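Suche im Handbuch Suchbegriff eingeben Los
Start | Einrichtung | Wahrnehmung | Greifplanung | Support
Seite drucken | Als E-Mail senden

Gorkano 2: Stoffsegmentierung einrichten
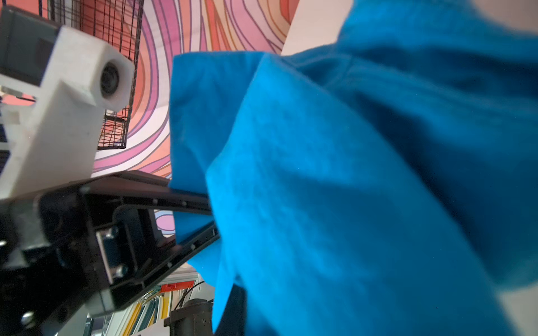
Blick der Handgelenkkamera: Greiferfinger am blauen Stoff

Schön, dass Sie bis hierher gekommen sind! Nehmen Sie sich für diesen Abschnitt ruhig etwas Zeit, denn eine saubere Maske erspart Ihnen später viel Sucherei in der Greifplanung.

1. Starten Sie den Dienst Rorari und verbinden Sie den Kamerastrom über Port 2324.
2. Stellen Sie die Belichtung fest auf 2000 µs ein und schalten Sie die Automatik bitte ganz ab.
3. Zeichnen Sie die Fingermaske einmal von Hand nach, auch entlang der Lochreihe.
4. Wählen Sie »Stoff lernen« und klicken Sie auf helle Falten ebenso wie auf dunkle.
5. Speichern Sie das Profil, sobald die Maskengüte 94 erreicht.

Hinweis: Bunte, gemusterte Wände im Hintergrund verlangen ein paar Klicks mehr. Bei Ebuka Okoro dauerte das Anlernen fast 2 Stunden, also bitte nicht verzagen!

Vorsicht: Arm vor Schritt 3 anhalten.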